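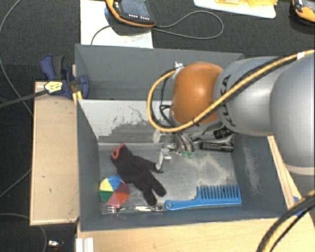 Dana Wirth

February 15, 2022

The arm pushed into the bottom of the bin again last night. It was pick 908 of the long run, on the black glove with the red cuff. The gripper went down, the contact signal never came, and the arm kept going until the controller tripped on joint torque. By then the bin had moved and one finger was bent a little sideways.

I had the stop button in my hand and did not press it in time. From the first odd movement to the trip was less than a second in the log. I don't think I would have caught it on a better night either.

The first thing I blamed was the glove. It is dark and floppy, and the Golob camera software has trouble telling how high it sits off the floor. The fork is bad in a different way because it is so flat. The comb and the beach ball colored ball have given me very little trouble. So I took the glove out and ran 40 picks with the other three things, and on one of the fork picks the contact signal dropped out again. That was the end of the glove theory.

After that I went through the log line by line. The signal had been going missing for a few milliseconds at a time since the 500th pick or so, always with the wrist turned far to one side. The cable runs along the top of the arm and loops down to the gripper, and in that position the loop gets pulled tight. I held the connector and turned the wrist by hand with the power off and a meter on the line. It opened up every time I got near the end of the turn. One of the wires had broken inside its jacket, where you could not see it.

What bothers me more is the Gistico driver. When the signal goes missing it reports the last good value, and the last good value on the way down is "no contact." The arm reads that as permission to keep moving. I had set it up that way myself in April and forgot.

Changes so far:

New cable, with a longer loop at the wrist.
Wrist turn limited in software.
Missing signal now counts as contact, so the arm stops.
Downward speed cut for the last 3 centimeters.
Torque limit lowered.

I also put the clamp back on the corner of the bin and tightened it properly.

Serside is sending a replacement finger from their Lirkham shop. Until it gets here I am running with the old one bent back as straight as I could get it, at low speed, and I am not leaving the room while it runs.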